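September, after lunch

Rain until eleven and then gray. I had planned to wash the kitchen floor, but it would only have been walked on again, so I did the jewelry. I have been putting it off since spring. It has been living in the top drawer of the nightstand with the cough drops and the spare reading glasses, and every time I want the watch I pull out a string of beads with it.

I cleared the round table in the bedroom first. That took longer than it should have. There were letters on it, a roll of stamps, the sewing I said I would finish for Abrehet, and a plate. The plate went to the kitchen, the sewing went back in its bag, and the letters went on the shelf by the door. The shelf is not a good place for letters. It already has the boxes on it and all the cables from the old phone and the radio and whatever else. I know this. The shelf is a separate job.

I left the cloth on, the one with the green clouds. It needs a wash but it is soft, and beads don't roll on it the way they do on bare wood. I tipped the drawer out onto it and put the cough drops and glasses back where they came from.

Then I brought over the pink tin. I have had it for 12 years. It came with tea in it, a gift from Fuad Yimer's mother when we moved to the house, and after the tea was finished I kept buttons in it, and after that nothing. It shuts well. The gold on the inside has not come off, even in the corners where the buttons used to rub. I left the paper in it for now. I thought about cutting a piece of felt for the bottom, and I looked for the felt, and the felt is in the hall closet behind the fan, so that can wait too.

I put the lid on the bed so I would stop setting things down in it. 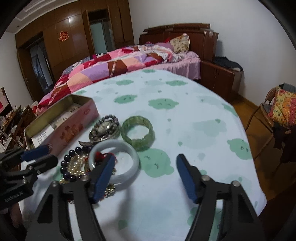
Abrehet Abera: Take the pearls out before you do anything else, and don't put them in with the metal. My aunt kept hers under a watch and they got marks all down one side. Wrap them in an old handkerchief. And wear them sometimes, they like it.

She sent me that while I was still at the table, and I did go and find a handkerchief. It is one of the plain ones with a blue edge. The pearls were my mother's and I don't wear them much. They are on the long side for me and the catch is stiff. I wrote back that I would wear them to her niece's engagement. She said that was too long to wait and I should wear them to the market. I don't think I will wear them to the market.

The watch with the metal band has stopped. I knew it had. I thought it was the battery, and maybe it is, but it stopped last winter too and the man at Nigatu put a new battery in it then, so that would be a short life for a battery. It could be damp. I used to leave it on the bathroom window. I have put it in an envelope and written NIGATU on the front and put the envelope in my coat pocket. If I don't put it in the coat it won't go.

While I am there I will ask about the band. A link should come out. It slides down over my hand when I am doing dishes and I take it off, and then it ends up on the bathroom window.

The dark gray beads I had forgotten I owned. I am fairly sure they were a gift from the people at work when I left Vimico, the same week as the cake and the card with everyone's names. They are on elastic and the elastic is still good. I tried them on and kept them on through the rest of the job, and they are on now. They click a bit when I write.

The dark purple ones are heavier. I bought those myself, in Ekcombe, on the trip with the bus that broke down. We had two hours to fill and there was a woman with a table outside the station. I remember she wanted more than I gave her, and I remember thinking afterward that I should have paid it. I have worn them a good deal. The knot is going and I can see a little thread at one place. I have strong thread somewhere, and I also have a tube of Surnosex that Fuad uses for shoe soles, and I thought of putting a dot on the knot, but it dries yellow. I will restring them. I've done it before with a shorter string and it took an evening.

The gold beaded one goes with the blue dress and with nothing else. Keep.

The bangles are harder. I can get the pale one over my hand with soap, and I can get it off with more soap. It used to go on dry. My hands have changed. The doctor says it is ordinary and not to sleep in rings. I sat for a while with it and thought about giving it to my daughter, who has narrow hands, and then I thought she would say thank you and put it in a drawer in the city, and it may as well be in a drawer here. I will ask her what she wants. She may want the green one. She used to ask to hold the green one when she was small, and I would let her if she sat on the bed, so that if she dropped it there would be the quilt.

That quilt is going at the seams, by the way. I noticed it when I put the lid down. One of the red squares has opened along the edge. It is only the stitching and the cloth is sound. I have enough red thread for that. I will do it when the weather is too bad to hang laundry, which by the look of the sky will be soon.

Fuad came in at this point looking for the scissors. They were under the sewing bag. He said the table looked like a shop and asked what I wanted for the watch. I told him it didn't work and he said in that case he would give me half. He took the scissors and did not bring them back, and I had to go out to the porch for them later, where he was cutting string for the tomatoes. He has tied the tomatoes very tight. I said so. He said they were his tomatoes.

I asked him also about the clothes on the wicker chair. He says they are not dirty and not clean and so they cannot go in the wardrobe or in the wash. This has been his position for as long as I have known him. I moved them off the cushion a little. One thing is on the nightstand as well, folded, and I think that one is mine.
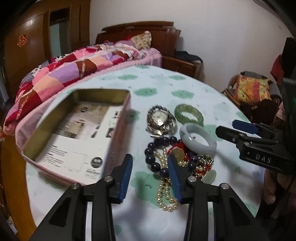
Ekcombe Road Homekeeping Circle — Members' Diary Pages

After Fuad left I went through it all again more slowly, with a damp cloth and a dry one. I don't use polish on any of it. I used it once on a brooch and it went cloudy in the cracks, and I spent longer with a toothpick than I had with the polish. A damp cloth does for the bangles. The beads I only wipe dry, and I go along the string so that it doesn't pull.

The plan for the tin is this. Things I wear on one side, things I don't on the other, and a folded strip of cardboard down the middle. I measured the strip against the inside and cut it from the back of a calendar, and it was a bit long, and I cut it again, and then it was right. It stands up on its own if the ends are bent. Pearls in the handkerchief at the narrow end. The bangles flat, with something soft between them. I used a sock. It is a clean sock that has lost the other one.

The purple beads don't go in until they have been restrung. I put them in a saucer on the windowsill where I will see them. I know how this goes and I have written "thread" on the list on the refrigerator as well.

There are a few small things left over that I don't know what to do with. There is a red piece that belonged to something, and I can't think what. I asked Fuad through the window and he couldn't either. It may have come from my sister at New Year. I keep such things in case the rest turns up, and the rest never has, but they take no room. Into the tin.

Then a loose clasp, which I will show to the man at Nigatu along with the watch. If he can use it on the pearls, in place of the stiff one, I would be glad. If not, it can stay in the envelope.

I had the cards out from the birthday year to see whether they should stay in the bedroom, and I ended up reading them. One is from my old neighbor, who wrote very small so as to get it all on one side. She writes about her knee and her plums. I put them in the drawer where the jewelry had been. It is a good dry drawer, and with the beads out of it I can find the cough drops.

The tin itself I meant to put in the wardrobe, on the upper shelf behind the door with the red paper cutting on it. But I have to stand on something to reach that, and if I have to stand on something I won't wear any of it. So it is on the lower shelf, next to the scarves. I moved the winter scarves over to make space. Two of them have moth. I shook them out on the porch and hung them over the rail, and if it rains again they will have to come in.

It took the whole afternoon. I would have said an hour. The last part, finding the tweezers to get a bit of fluff out of a clasp, was about 12 minutes by the kitchen clock, and the tweezers were in the bathroom, in the cup, where they always are.

Supper was lentils and the bread from yesterday. Fuad tasted the first of the tomatoes and says they need another week. The light in the hall is flickering again, so a bulb goes on the list too, under the thread.

Tomorrow: kitchen floor if it is dry out. Nigatu before noon, as they close for lunch and take their time over it. Call my daughter about the bangle, and ask if she wants the buttons back, because they have been in a jam jar all this time and half of them were hers. Felt, if I can get past the fan.

Later. It did rain. I brought the scarves in.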